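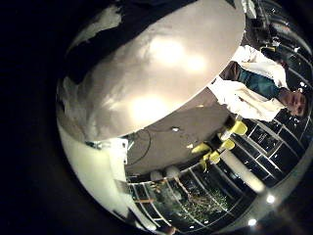
Wrist view, after dark. Black cable on the floor, grid of panes bent right round the edge.

November, 20:40

Nakisska equipment money. Writing this down before the meeting so I don't get talked out of it.

Curstead have sent the revised quote for the wrist camera upgrade: 2098 for the kit, plus 228 for what they call "integration support". I asked what the support was. It's a phone number and a PDF. The quote stands for 30 days and after that they say prices will be reviewed, and I've never known a review go downwards.

Manouchehr wants to order now. His case, as far as I can set it out fairly: the present wide lens bends everything so much that we lose hours correcting for it, the new one is flatter, and if we leave it until the new year the money may go back. The third point is true but it's no argument for this camera. We could spend it on anything.

My trouble with the first two points:

- We have no record of how many hours go on lens correction. I looked through this notebook and found three entries complaining about it, two of them mine, none with a number.
- A flatter lens sees less. Half the use we get out of the wrist view is the stuff we didn't mean to look at, e.g. whether there's a cable lying on the floor near the arm. In the view at the top the cable is easy to pick out, bent picture or no bent picture. Would it still be inside the narrower field? Curstead's sheet gives the field of view for a bare camera on a bench, not on a wrist with our mount.
- The correction script is mostly slow on account of the old PC. A new camera won't touch that.

Asked Karimi as well, who quoted last year. They do a cheaper module but no mount, so we'd be making our own, and the last mount we made took ages and cracked. Not ruling it out. Waiting on a drawing.

Rang Curstead at four about a loan unit. They don't do loans "at this tier". Asked whether they'd take the kit back if it didn't suit. They'd take it back unopened! 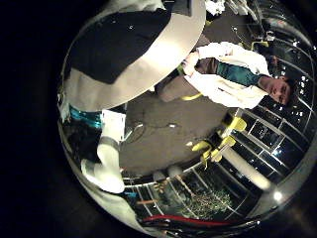
The sales sheet promises a "clear working view", and I'd like that phrase in writing with a picture attached before any order goes in. Every camera I've seen mounted at a wrist ends up looking at its own robot. In this view the white finger comes in from the left towards the middle, there's a shiny teal part just above its base and more white robot along the bottom-left rim, so a good piece of the lower left is spoken for already. With a narrower lens in the same place the finger could easily take a bigger share. Nobody at Curstead could tell me, and they have had our mount drawings for a month.

The finger question leads to the other request on the pile, which is the Clukomden spares. Manouchehr left them off his list as "nice to have". I'd put them first. If a finger goes, we stop, and the lead time is 4 weeks if they have stock and a shrug if they haven't. A bent picture is a nuisance but we work through it every day.

What I'd want before signing for the camera:

1. A sample picture from a camera on a wrist, with fingers fitted. Any customer's will do.
2. Delivery date on the order, not in an email.
3. The 228 either explained or taken off.
4. One proper week of us logging correction time. Sheet is pinned by the PC. Fill it in please, zeros too.

M. will say a week of logging is a delaying tactic. It partly is. It's also free.

Order I'd propose for the money as of tonight: spare fingers, then a replacement PC, then the camera if anything is left and if point 1 turns up. Cable covers for the floor should come out of general consumables, and I'm not having them argued over as capital.

21:15 - M. has read the above over my shoulder. He disagrees about the PC, says the script could be rewritten for nothing. Asked him who by. He has taken it on, so PC moves to "hold" until he's had a go at it. He still wants the camera.

To do: chase Karimi for the drawing, email Curstead about the sample picture, get Clukomden's price in writing, and find out from the office when the money really goes back.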